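Home | Posts | Gallery | About

Gripper trouble, May 30, 2023

So the Plemance gripper quit on me again! I was on pick number 707 of a planned 1000 when the left pad started slipping in its seat, and after that every grab came in crooked (and I mean every one). I lost three good runs before I figured out what was going on. The people at Fekudel think it's a bad batch of pad mounts - they're sending new ones in June, so until then I'm babying the thing and squeezing at 70 percent.

12 likes | 4 comments | Share

Slipping pads are sneaky, because the jaws still close and the log says everything is fine. The first hint I got was a drop, and then another one, always something smooth. If you run one of these, look at the blue ridged pads head on before you start and check that they match. Then try a mix of stuff - my table has a clear ball, a playing-card box with a big spade on it and a red-and-black tin, all waiting for the orange box with the white inside. The ball is the one I'd watch, it found the problem before I did. 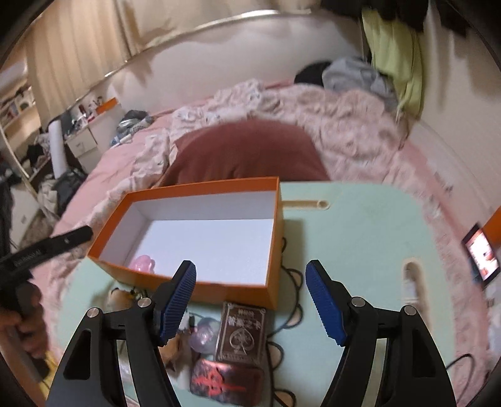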